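2 min read

From: Anisa Osman
Date: February 25, 2018
Subject: Re: Dralex co-op, worth it?

Teodoro Magaña wrote:
> Has anyone tried the co-op mode in Dralex yet? I got 90 minutes into
> the solo campaign and gave up at the flooded lift. Is it any better with two?

Oh, so much better! My brother and I started on Friday night and we've hardly stopped. The lift bit is lovely with two, because one of you works the pumps while the other climbs (and shouts). Our best score on Pimentel is 1,295, and we were thrilled with that until we saw the top pair had 1,962. 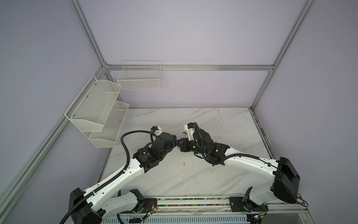
Do turn the music up for the Uvasus levels, the drums change when you're close to a hidden door. We missed four of them before I noticed! I'm on most evenings after eight if you fancy a go.

Anisa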